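About Jekow Driveline

Jekow Driveline rebuilds and calibrates transfer cases, differentials and couplings for all-wheel-drive passenger vehicles and light commercials. The workshop is in an industrial unit behind the Cuker Road rail siding and has traded from the same address since the business was registered. Work is accepted from the trade, from fleet operators and from private owners.

Scope of work

The workshop covers three categories of unit:

Electronically controlled rear couplings, including pump, filter and clutch pack replacement, followed by recalibration of the control module.

Chain-driven and gear-driven transfer cases, dismantled, measured and rebuilt to the manufacturer's published clearances where these exist.

Open, limited-slip and locking differentials, including crownwheel and pinion replacement and ratio changes.

Engines, automatic transmissions and high-voltage components are outside our scope. Vehicles with a suspected fault in those areas are referred back to the owner's usual repairer with a copy of the diagnostic report. Hybrids with an electrically driven rear axle can be inspected, but the axle is not opened.

How a job proceeds

Each vehicle is road tested before it goes on the hoist, on a fixed 22 km loop that includes a gravel section, a sustained climb and a low-speed car park with full steering lock in both directions. Noise, shudder and coupling engagement are logged against road speed. Tyre circumference is measured at all four corners, and a mismatch beyond the manufacturer's limit is reported before any other work is quoted.

Once removed, the unit is drained through a magnetic filter and the oil sampled. Backlash, preload and contact pattern are recorded before dismantling and again after assembly. Both sets of figures are supplied with the invoice. Used parts are kept for 13 weeks and can be collected by the owner during that time.

Rebuilt couplings are run on the Yip bench, a motored rig built in-house and named after the street where the first version was assembled. It applies up to 400 Nm at the output flange in both directions of rotation. A coupling that does not hold its commanded torque through three consecutive heat cycles is stripped again at our cost.

Background

Mounir Naciri founded the business after working as a driveline technician in dealership workshops. The first jobs were rear couplings from compact SUVs, a unit that many repairers at the time replaced as a complete assembly. Most had failed through blocked pump strainers, and a strip, clean and reseal was a fraction of the cost of a new part. Transfer cases followed when the second hoist was installed. Differential work was added later, together with the setting jigs and the parts washer.

The workshop's records now cover 2,005 completed units. They are indexed by vehicle model, build month, distance travelled and failure type, and are used when preparing fixed-price quotes. Owners of the more common models can usually be given a price by phone. Less common units are quoted after inspection.
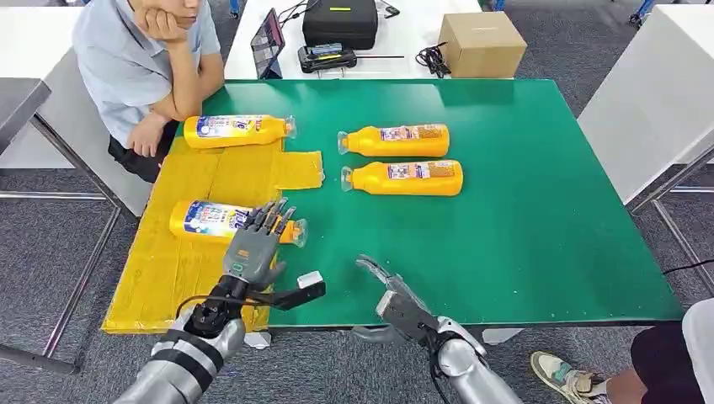

Parts and lubricants

Bearings and seals are bought from the original bearing maker where the part is sold separately. Where it is available only through the vehicle manufacturer, it is ordered by VIN. Friction plates are never reused. Coupling fluid is matched to the clutch material, and no multi-purpose fluid is used in any electronically controlled unit.

Warranty

Rebuilt units fitted by us carry a 12-month warranty covering parts and labour. Units supplied over the counter and fitted elsewhere are covered for parts only. The warranty requires a matched set of tyres and a fluid change at the interval written on the tag attached to the housing. Competition use is excluded.

Bookings and deliveries

The workshop opens at 7:30 am. Vehicles should be dropped off before 9 am so the road test can be done with the driveline cold. Loose units are received at the side roller door and must be drained, capped and labelled with the VIN. Freight within the metropolitan area can be arranged on request. The workshop closes for annual stocktake in the last week of September.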